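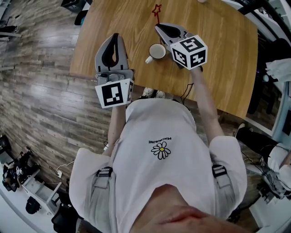 I drove out to Bollow on Sunday, May 5, 2024, for the open day at the Noritz pottery works, and I've been boring everybody at home with glaze talk ever since, so now it's your turn.

First off, leave early! The sign on the county road is tiny and I sailed right past it (twice), and by the time I pulled in the gravel lot was already full and they were parking people in the field across the way. It had rained most of the night. I'll just say that white sneakers were a bad call.

Getting in is free, but you need a ticket for the kiln tour, and those go fast. You pick them up at a folding table just inside the gate. I got the 11:30 slot, which left me a good hour to poke around, and I spent nearly all of it in the clay barn. They dig their own clay from a pit behind the orchard, and it sits outside in big gray heaps through a whole winter before anybody touches it. Frost breaks it up, apparently. After that it goes in a mixing tank with water, gets pushed through screens to catch the roots and pebbles, and ends up in a long press with cloth filters that squeezes it into floppy slabs. They let you poke a slab. I poked it for longer than the kids did.

The throwing room was my favorite part of the whole day. There are six wheels along the windows and two of them were going, both making the same little cereal bowl over and over. I've taken exactly one pottery class in my life and came home with an ashtray (it was supposed to be a vase), so watching a bowl come up out of a lump in less than a minute made me a bit mad, to be truthful! They weigh every lump first on an old kitchen scale, and there's a stick with a notch stuck in a blob of clay beside each wheel so the rim comes to the same height every time. A stick with a notch. I don't know why I expected a laser.

Then the kiln tour. They have three, but the one everyone comes for is the big brick one they call Abubakar, after the farm that used to be on the land. It takes 1,536 pieces when it's packed full, and the packing alone eats up most of a week. The door gets bricked shut by hand for every firing and then knocked down again after. The guide said it cools for 48 hours before they crack the first bricks, and that opening it early once cost them a whole shelf of platters. You can walk inside when it's cold, so we all shuffled in, and the walls are shiny! Years of glaze vapor have settled on the bricks and turned them this drippy caramel green. It smells like a fireplace in there. My phone pictures of it are terrible, so you'll have to go see for yourself.

They only fire Abubakar a few times a year, and the next one is in October. I asked whether people can come and watch at night and got a maybe.

Lunch was a letdown. One food truck, a very long line, and they were out of the pulled pork before I got to the front, so I had fries and a lemonade for lunch and ate them on a hay bale. Pack a sandwich. The coffee inside the shop is good, though, and you get to drink it out of a real Noritz mug, which of course is how they get you.

Speaking of the shop. The seconds shelves are at the back on the left and that's where you want to go first. Everything there has something wrong with it, a pinhole or a wobble or a drip in the wrong spot, and it's half price or better. I bought four soup bowls, a butter dish with a lid that doesn't quite sit right, and a big blue platter in the glaze they call Proltilach. That one's their old recipe, a streaky blue that goes rusty brown wherever it's thin, along the rims mostly. There's a whole wall of test tiles for it upstairs, numbered in pencil on the back, and the last one I saw was 3,572. All that for one blue! I looked for a long time and could tell maybe five of them apart.

The upstairs room also has the old order books under glass, with lovely handwriting, lots of crocks and chicken waterers. It was empty when I went up and I had a nice quiet sit by the window before heading back down.

A few practical bits. The restrooms are behind the barn and there are only two. The path to the clay pit is steep and was pure mud, so I turned around halfway. Strollers can manage the barn and the shop but not the kiln yard. They take cards in the shop, but the truck was cash only. And bring a box and some towels for the ride home, because they ran out of newspaper around two and my butter dish rode in my lap, wrapped in my rain jacket, all the way back.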